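Free bananas are back at the Sheehan Street pantry, and this time there are plenty
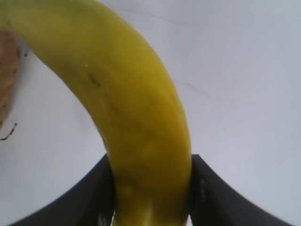

Can you take one if you're not signed up with the pantry?
Anybody who walks in can take fruit from the front table, no card and no form. Sign-up is only for the weekly grocery bags.

I stopped in at the pantry one morning in February to find out what was going on with the fruit table, which has been pretty sad all winter (a few apples, one time a lemon). Well, it's fixed! Skavora, the produce wholesaler out past the rail yard, has agreed to send over 40 boxes of bananas a month through the spring. The first load came in before 8 a.m. and folks were already carrying bunches home when I got there.

Daithí Kinsella runs the front room and he was in a very good mood. He told me the bananas are the ones stores turn down, mostly over a spot on the peel or a bend that won't sit right in a display. "Same banana inside," he said, and handed me one for the road. I ate it in the car and it was great.

If yours are still a bit green, leave them out on the counter for a few days. A paper bag speeds things up, and so does an apple in the bag with them. Once they're as yellow as you like, you can put them in the fridge. The peel goes dark and ugly in there but the fruit keeps a good while longer. And if you forget about them completely, peel them, break them up and freeze them for bread or smoothies. I've got a whole drawer of those at home and my family has stopped asking.

The pantry is also after recipes. There's a folder by the door, and the best ones go into a little handout that the Wilau Print Shop is running off for free, 2000 copies to start. Daithí wants things that don't need a mixer or a long list of ingredients. So far he's got banana pancakes, a curry, and three banana breads that look the same to me, though I'm told they are very different.

Fruit table hours are 9 to noon and again from 4 until 6. Come in by the side door on Clanavix Lane while the front steps are being fixed. The 21 bus stops right across from it. Bring your own bag if you can, they're short on those.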